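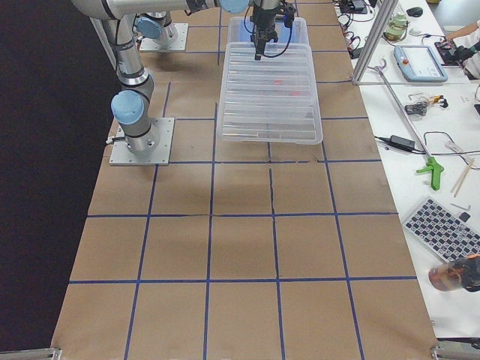
The Ranico bench, with one gripper over the two clear bins and the taped paper grid underneath.

Helthorpe Bench Challenge

The Helthorpe Bench Challenge is a student robotics project run out of Helthorpe College, and I should say up front that I took part in it, so this entry is a bit fonder than it ought to be. Teams program a pair of robot arms to sort, move and stack household bits and pieces on a shared table. It grew out of an after-hours club called Ranico (a name no member of my year could explain) and it still uses the club's bench.

Format

Each team has 2 arms and 30 minutes. The judges set the tasks from a list that comes out in June, and the bin task is the one everybody practises first. Small things go into a clear storage bin, then have to come out again and end up in the right square of the grid. Clear plastic is a pain to work with! My team spent weeks on it and our camera program still muddled the near wall with the far one.

The bench

The table is covered in brown kraft paper, marked off into squares with dark blue tape. The paper creases and tears along the tape, and you learn to live with it. The arms are silver-grey with light blue caps on the joints, bolted down on square aluminium plates. A white side table holds whatever the team is using, so you'll find the teach pendant with its red stop button, a checkerboard for calibration, an Allen key and even chopsticks sharing the space.

Scoring

A finished task is worth 20 points. Dropping something costs you, and so does bumping a bin out of its square (we did plenty of both). Pressing the emergency stop carries no penalty, a rule I'm very glad of.

History

The first challenge was a friendly between Helthorpe and Roldale, held on the old Yammine campus. Roldale won it. Entries for the next round close on 3rd October, and first-year students can enter as long as they've done the safety session.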